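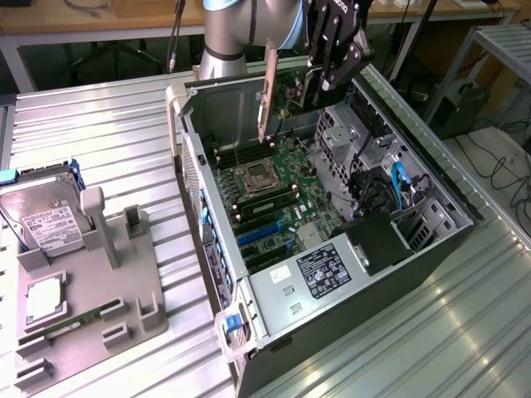
## Unit 5: Compliant insertion of expansion cards

Reading: the Vallholm controller notes, sections on Cartesian impedance and guarded moves.

The task is to seat a card held by its top edge in a slot on a motherboard lying flat in the case. Position control alone is a poor fit. The grasp is never known exactly, and a small tilt is enough to jam the edge connector against the slot wall.

### Frames

- `B`: robot base
- `M`: motherboard, estimated from the CPU socket and RAM slots
- `S`: target slot, fixed offset from `M`
- `C`: card, estimated in the gripper after each grasp

Planning is done in `S`. Re-estimate `C` after any regrasp. Do not carry the old value over.

### Phases

1. **Approach.** Collision-checked path to a point 37 mm above `S`. The card and its bracket are attached to the gripper as collision geometry. Case walls and drive cage are static.
2. **Align.** Correct card tilt at low speed until the edge is parallel to the slot.
3. **Guarded descent.** Move down along the slot normal. Stop at 5 N of contact force.
4. **Search.** Short sweeps along the slot axis, 2 mm each way, low lateral stiffness.
5. **Press.** Ramp the downward force. Abort if lateral force exceeds the limit in the Plollance config file.

The force loop runs at 100 Hz in the lab build. Filter delay counts against the stability margin, so check it before raising stiffness.

### Exercise

Write the transition conditions for phases 3 to 5 as a state machine. Include a retreat state reachable from each of them. State which frame every threshold is expressed in. Submit the Brimstead log with your code.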